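Game Room > Care and Repair > Controllers

Console gaming tips

February | by the Seddale Play Corner desk

Stick drift is the thing I get asked about more than anything else, and I love that, because it's one of those problems you can often fix at the kitchen table with stuff you already own. Your character wanders left while you're reading a quest log, the camera creeps up toward the ceiling, and suddenly you're pricing a new pad. Hold on! Try these first.

Start with the dead zone

Before you touch a single screw, go into the game's settings and look for the dead zone slider. Plenty of shooters and racing games have one, and some online RPGs hide it under camera options. Nudge it up one step at a time and let go of the stick after each step. The lowest setting where the drift stops is the one you want. I've had a pad limp along happily for a whole year like this.

Give it a proper clean

If the slider doesn't do it, turn the controller off, unplug it, and get out a can of air, a few cotton swabs and some rubbing alcohol (the 90 percent kind if your drugstore has it). Push the stick all the way to one side and give the gap a short puff. Go around the full circle that way. Then dampen a swab – damp, please, no drips – and run it around the base of the stick. Work the stick in circles for a minute and leave the pad alone for half an hour before you switch it on.

Crumbs are the usual culprit in our house. We have a no-chips-during-raids rule now, and it gets broken every single week.

Sticky buttons

Soda is nasty stuff once it dries. A wooden toothpick run around the edge of each button gets most of the gunk, and a swab with a touch of alcohol gets the rest. Skip the metal pins and paper clips, they scratch the shell. For grips that have gone tacky, a soft cloth with a little mild dish soap, then a second cloth with plain water, then dry it well.

Let the console breathe

My old console sounded like a hair dryer for months before I thought to look behind it. There was a carpet of dust on the vents you could have knitted a sock from! Shut the console down fully, pull the plug, and use the soft brush on your vacuum over the outside vents. Once a month is plenty, more if you have a shedding dog.

Give it a hand's width of space on every side, too. I moved mine out of a closed cabinet and onto an open Hiva shelf, and the fan noise dropped so much that I could finally hear footsteps in co-op.

Cables without the spaghetti

I'm a huge fan of hook-and-loop ties. I bought a roll of 300 from Whiteley two winters ago and I'm still going, and I've tied up everything from the headset lead to the Christmas lights. Label both ends of each cable with a bit of masking tape while you're back there. Leave a gentle loop near each plug so nothing is pulling on the port, and keep the charging cable out of the walkway. One trip over a tight cable can take a console right off the shelf.

Storing discs and cartridges

Discs like to stand upright, in their cases, away from the heater. For cartridges, I use a Flilletti fishing-lure box with little adjustable dividers, and it holds my whole handheld collection with room for the spare styluses. Mine cost less than the cheapest game in it.

If you play mostly downloads, do a storage tidy every so often. Sort your library by size and look at the top 3 games on the list. I cleared 165 gigabytes in one evening just by letting go of an online game I hadn't logged in to for ages (my character and saves live on the server, so they'll be waiting if I go back).

Batteries in a drawer

Pads that sit unused for months shouldn't be put away flat. Charge them to around half, switch them off properly and check on them every few weeks. Same goes for wireless headsets. And take the AAs out of anything that uses them – I lost a lovely old racing wheel remote to leaky batteries and I'm still a bit sore about it.

For the screws, a magnetic tray is wonderful if you do end up opening a shell, and an egg carton works nearly as well. One cup per step, in the order you took them out, and you go backward through the cups when you close it up.
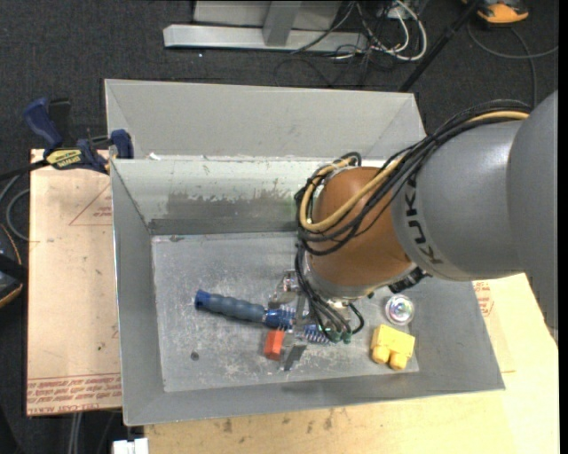

Keep the longer screws in their own cup, too, as the wrong one in a short hole can poke right through the plastic, and then you're shopping for a new shell after all.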